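Looking after a painted or sealed tabletop

Tue visitors, as my sister calls them, are the ones who come every week, put a hot mug straight down on the table and then look surprised at the ring. I have three of them and I love them dearly, so I have had plenty of practice at getting marks out of tables. These are the things I do, gathered up from years of trying and from two or three people who know more than I do.

Everyday wiping

A soft cloth wrung out in warm water with a small drop of washing-up liquid will do for most days. Wring it out properly, until it feels barely damp in your hand, and then go over the table again with a dry one. I used to skip the dry cloth, thinking the air would see to it, and I always had streaks on a matt finish when the sun came round in the afternoon. Old cotton pillowcases make the best drying cloths I know. Cut off the seams first, as the stitching can be scratchy.

Please don't use the green scouring side of a sponge on a matt surface, even lightly! It leaves shiny patches, and once a matt table has gone shiny there is very little you can do short of refinishing it. The same goes for cream cleaners, which have a fine grit in them.

Crumbs and dust before water

Brush first, wipe second. My mother kept a little hand brush on a nail by the back door for this and I have kept up the habit. If you wipe over crumbs with a wet cloth you only make paste, and the paste gets into the join where the table leaves meet, and then you are there with a cocktail stick on a Sunday evening. A clean, dry paintbrush (a 2 inch one is nice) gets into corners and along edges beautifully.

Sticky marks

Jam, glue from school projects, the gum left by a price label — all of these come away if you are patient. Lay a warm, damp cloth over the spot and go and put the kettle on. Leave it for 5 minutes, lift it, and rub gently in small circles with your fingertip through a dry cloth. If there is still some label gum left, a dab of cooking oil will loosen it. Leave the oil on for another 5 minutes, then wash it off with soapy water or you will have swapped one mark for another. 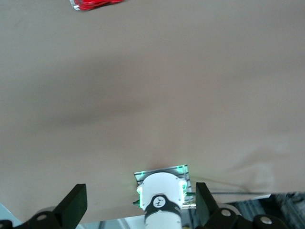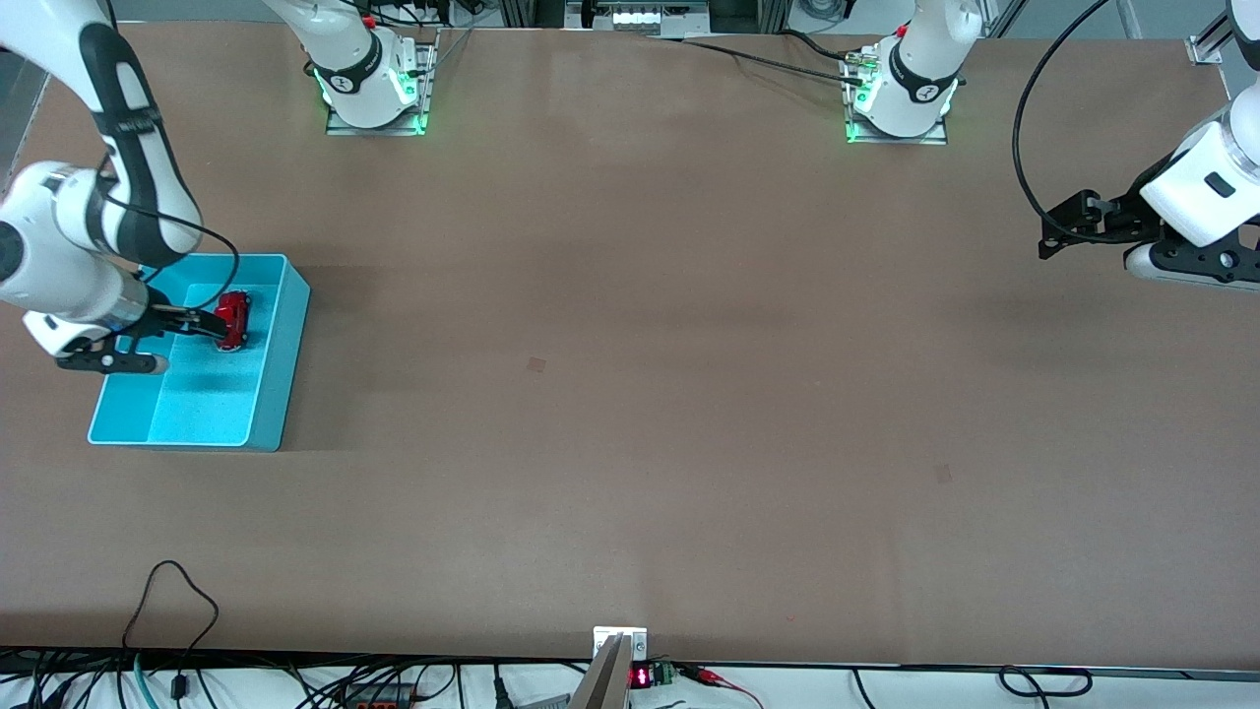

A plain brown or beige top with a matt finish

Heat rings and cloudy patches

A white, cloudy ring usually means damp has got into the top of the finish, and this kind is often mendable. Put a folded dry tea towel over it and run a warm iron (no steam, please) across the towel for a few seconds at a time, lifting it to look as you go. It can take 10 goes before you see any change, so do keep your nerve. Humaira Lodhi, who taught the upholstery evening class I went to one March, told us to let the table cool completely between tries, and mine came up much better once I had learned to wait. Don't try this on a laminate or a painted top, where the heat may lift or soften the surface.

Dark rings are another matter. They generally mean the water has got down into the wood, and I would ask somebody with a workshop before going at it with sandpaper.

Ink and felt-tip

Try plain soapy water first, as most children's pens are meant to wash out. For biro, I put a very little surgical spirit on a cotton bud and dab, turning the bud as it picks up colour. Test it underneath the table first, somewhere out of sight. Hendrik Ntuli wrote in after my last page on tables to say that he took the varnish clean off his desk by pouring the spirit on, so a cotton bud it is, and a light hand with it.

Keeping scratches away

Felt pads under lamps, vases and fruit bowls save a great deal of grief. Change them when they go flat or start to pick up grit. For anything with wheels or hard little corners, toys very much included, I put down an old wool blanket or a length of oilcloth with the soft side under. Lift things when you move them, too. I know it sounds fussy, but most of the fine scratches on my own table came from sliding the fruit bowl along to make room for plates.

Next time I'll go through chair legs and the marks they leave on floors, as several of you have asked about rubber feet.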